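4. Rumor stories and completed transfers

4.1 What counts as a hit

The claim that early transfer reports are "mostly right" appears often in the literature on soccer journalism, and we think it rests on generous scoring. A story that says a club is "monitoring" a left back is counted as correct if the player moves anywhere at all. A story that says talks have "opened" is counted as correct if a fee is agreed four months later with a different club. Under rules this loose it would be hard for a newspaper to be wrong.

We took a stricter line. Our sample holds 399 rumor items, each naming one player and one buying club, drawn from the archives of two regional sports sites, Darkby and Drelgate. An item was scored as a hit only if the named player signed for the named club in the window the item referred to. Loans were counted, and so were loans with an option to buy, although we have doubts about the latter and return to them in Section 4.3. Items that gave a list of clubs were dropped. Items that gave one club "and others" were kept, which a stricter reader might object to. 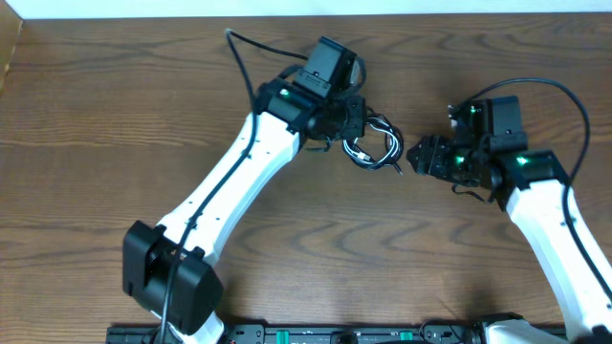 Of the 399 items, 70 were hits. The sites themselves would put the number far higher, and Drelgate has run end-of-window pieces that say so. Those pieces do not list the misses. We could find no page on either site where a failed story was later marked as failed, apart from short notes when a player publicly signed a new contract with his old club. Even then the note usually said that the move had "collapsed", a word that treats the original report as sound and puts the blame on events. Some moves do collapse. Without access to the clubs we have no way to separate these from moves that were never close, and we suspect the writers often don't either.

4.2 Repeats and borrowed sources

A second problem is that many items are not independent. When Darkby reports that a club has "stepped up its interest", the wording is often taken from a foreign outlet that took it from an agent. The Drelgate item that follows a few hours later cites Darkby. A reader who sees both has the feeling of two sources, and at least one earlier study codes them that way. We coded them as a single item whenever the second added no new fee, date or contract length. This decision matters. It removes a good deal of the apparent agreement between sites, and agreement between sites is the main thing that rating schemes of the Imai type use as evidence of reliability.

The Imai scheme gives each outlet a score based on how often its stories are backed up by others within a short time. It is easy to run and it looks tidy in a table. It also rewards copying. An outlet that publishes only what everyone else has published will do very well, and an outlet with a real source inside a club, publishing alone and early, will do badly until the deal is done. We see no repair for this short of tracing each report by hand.
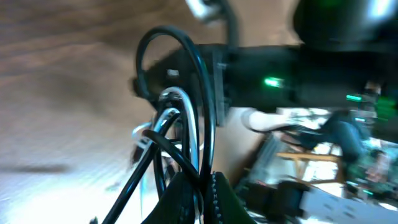
Tracing by hand is slow, and it does not always end in a clear answer. We followed each item back through its stated sources until we reached either a named outlet with no source of its own or a dead link. The chains were seldom straight lines. Where two chains crossed and we could not tell which report came first, we marked the origin as unknown. Timestamps were little help. Both sites update articles in place, and the time shown is often the time of the latest edit.

4.3 Timing

It is commonly said that big clubs try to finish their buying early because prices rise as the window goes on. Managers say it, and writers repeat it when explaining why a story is appearing before the season is over. If it were true in any strong sense, we would expect April rumors to be hits more often than late ones, at least for the richest buyers. Our data do not show this. Early items were less often hits, and the ones that did come good tended to involve players whose contracts were running out, where there was no fee to rise.

We would not make too much of this. Early stories are vaguer, and a club that really is working early has good reasons to keep quiet – the deals that best fit the theory may be the ones we never see reported. Loans with an option to buy also cluster near the deadline, and counting them as hits flatters the late items. With those loans taken out the gap shrinks but stays.

The Walter index, which several authors use to correct for time of season, made almost no difference to any of this. We report the uncorrected results throughout. The index was built on league data from a period when loan rules were different, and its weights have not been revised. Applying it here would add a decimal place and little else.

All archive pages were last checked on 3/27/22. Pages changed after that date are scored as they stood.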